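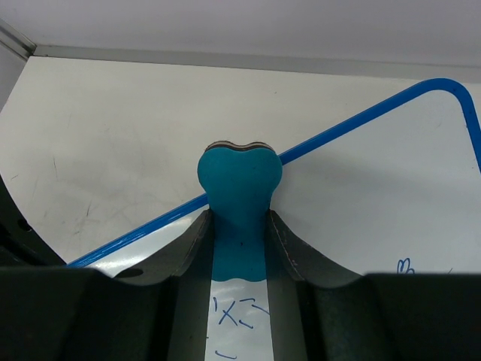
Wrist view, station 2, teal foam piece held at the neck.

Ticket: Replacement fingers for station 2, and what to put in next year's equipment request
Opened by: Yuzuki Kaneko
Assigned to: Sang-wook Cheon
Status: Waiting on purchase approval
Opened: 13 November 2022

Yuzuki Kaneko
I need a decision on gripper fingers before I can finish the equipment request. Station 2 is still on the curved fingers that came with the Prarov gripper. Foam parts sometimes turn in the grip when the arm speeds up, and then they go down crooked and we redo the cycle. It happens more on the narrow-necked pieces than on the plain blocks.

The request form has one line for "end effector, consumable" and one for "end effector, capital." I don't know which one this belongs on, and the approval path is different. Please look at whether we need a new gripper or only new fingers.

Sang-wook Cheon
Looked at it this morning. The fingers have scuffs on the curved face and the left one has a pale, slightly worn edge at the foam. I don't see anything I would call damage. I would like to rule out grip force and speed before we spend money.

Ran 102 cycles with the foam parts at the current settings. Seven turned in the grip. Dropped the travel speed by a quarter and ran the same number again. Two turned. So speed matters, but going slower is not a fix we can live with if the station is supposed to take on the second tray in March.

Sang-wook Cheon
Second try, original speed, grip force up two steps. Three turned. The foam also took a mark at the neck that was still there an hour later. Put the force back where it was.

Yuzuki Kaneko
Thanks. What are the options and what do they cost? I need numbers, even if they are only list prices.

Sang-wook Cheon
Three quotes so far, all before shipping.

Prarov, same fingers as now, one pair: 102
Hoshino, padded fingers with a mounting plate to fit our gripper, two pairs: 887
Nellthorpe, complete gripper with its own controller: 3159

The Prarov pair is the cheapest but it puts us back where we started. The Nellthorpe unit would probably hold better, but it needs its own cable run and somebody has to redo the program for it. I would plan on two weeks with the station down. The quote doesn't include that and the request should.

My pick is Hoshino. Same gripper, same wiring, same program apart from the open and close positions.

Masanobu Hattori
Coming in from the budget side. Anything under 1000 can go on the consumable line and I can sign it. Anything over goes to the capital review, and that list is already long. If you choose Hoshino, please check that shipping does not push it over. Also please confirm the mounting plate is in the price. Last year we bought a camera bracket and the screws were a separate order.

Sang-wook Cheon
Plate is included, screws are included. Shipping is 64. Total 951.

Chie Ishida
Can I ask for one thing while this is open? The tabletop at station 2 is scratched and has pen on it. If the new pads are softer than what we have, will they pick up grit from the surface? I'm the one who cleans it, so I'd like to know if the wiping schedule has to change, and if we should price a mat.

Sang-wook Cheon
Fair question. Hoshino says to wipe the pads with a damp cloth once a shift and replace them when they go shiny. They gave no number of cycles. I would leave the mat out of this ticket. Please open a separate one and link it here, so it doesn't hold up the fingers.

There's also handwriting in blue ink on the white strip between the fingers. If those marks are somebody's alignment reference, please tell me before I take the fingers off — I'll copy them down first.

Nanami Ishida
Not mine. I don't use them for setup, I go by the taught positions. Copy them anyway.

One note for the request: please write in spare pads from the start. We always buy the tool and forget the part that wears out, then wait three weeks for it in the middle of a job. The second pair in the Hoshino quote covers us at first but it should be a yearly line after that.

Yuzuki Kaneko
Agreed. Writing it up this way:

This year, consumable line: Hoshino padded fingers, two pairs with plate, 951 with shipping.
Next year, consumable line: replacement pads, price to be quoted.
Next year, capital line: nothing for station 2. Nellthorpe quote kept on file in case the padded fingers don't hold at full speed.

Sang-wook, please repeat the same cycle test when the new fingers are on, at the original speed and force, and post the count in this ticket. I'll keep it open until then.

Masanobu Hattori
Received. I need the written quote attached as a PDF before I can sign. The email text is not enough.

Sang-wook Cheon
Asked Hoshino for it. Will attach when it comes.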